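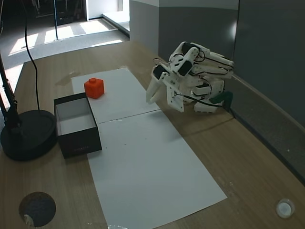 Ticket 268
Product: Viltik paper table cover, cut sheets
Opened by: Asabe Okeke
Site: Rarnenden, sorting table
Priority: low
Status: closed

Reported problem
Paper covering on the light wood table is laid as two sheets, one shorter at the back and one longer at the front. The sheets do not stay butted together. A seam opens partway down the work area, and small pieces catch on it when they are slid toward the box. The front sheet also picks up specks and smudges faster than the back one.

Environment
Table: light wood, against the gray wall
Paper: Viltik white, cut from roll 22
Box: open, black outside, white inside, standing partly on the paper and partly on the wood
Items: toy blocks, including the orange cube with the knob on top

Log

9:10 – Asabe Okeke: Gap measured at 2 mm on the left side, closed on the right. Front sheet has a crumpled patch at the bottom edge. Asked whether it should be replaced or trimmed.

9:35 – Gimis support: Do not trim in place. Check first whether the box is holding one sheet down while the other is free to move. A box that sits half on and half off the paper will pin the edge and let the sheet rotate around it.

10:20 – Asabe Okeke: Confirmed. With the box lifted, both sheets lie straight and the gap closes. With the box back in position, the gap returns after several blocks have been moved.

10:40 – Gimis support: Two options. Move the box fully onto the wood, or tape both sheets along the left edge and leave the box where it is. Use low-tack tape on bare wood. The Deák tape from the supply drawer is too strong and lifts the finish.

11:26 – Asabe Okeke: Taped left edge and seam, tape on the underside. Ran 147 block placements. Seam stayed closed. Specks on the front sheet brush off, smudges do not.

11:50 – Gimis support: Smudges are expected on uncoated stock. Replace the front sheet when they make it hard to see the edge of a piece. The back sheet can stay.

Resolution
Sheets taped, box position unchanged. Front sheet to be replaced from roll 26 in July – crumpled end to be cut off at that time.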